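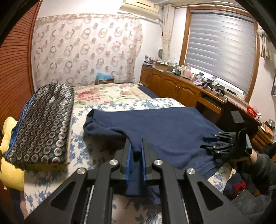
Folding a sweater so it doesn't end up with a ridge across the chest
I have a small stack of heavier sweaters that come out every October, and each one has a line across the front from the fold. I don't have a folding table, so I do it on the bed. The navy one is spread out on the bedspread with the sleeve cuff bunched up near one end, and that is as far as I get before I start guessing. Sleeves in first, or fold the body in half and bring the sleeves over? The quilt and cushions slide around too, so nothing stays square. They go into a drawer in the long cabinet under the window, so they can't be too thick. Hanging is out — the last two I hung got bumps in the shoulders.
Posted by loftside, 2,214 views

Rigoberto Escobar
Lay it face down, not face up. Smooth it from the middle out with flat hands and get the ribbed hem straight before you touch anything else. Fold one side in to a line halfway along the shoulder, then lay that sleeve straight down so the cuff points at the hem. Do the other side the same way. Then fold from the hem in thirds, not in half. A half fold puts the crease right across the chest, and that's your ridge. Thirds put the creases higher and lower, and they're softer.
For the bed, pull the quilt all the way back or take it off. A thin bedspread on a firm mattress is fine. I did 134 sweaters for a church sale one Saturday on a guest bed and it worked OK.
If the drawer is shallow, stand them on edge with the fold up. Don't pack them tight.

condori_k
I just roll mine. Takes up less room.

Idar
Rolling is OK for thin knits but heavy ones stretch at the neck if you roll from the top. Start at the hem if you do it. The ridge you already have will come out with a steam iron held above the fabric — don't press down. Let it cool flat before you fold it again. I also put a sheet of tissue inside the bottom fold, which helps some.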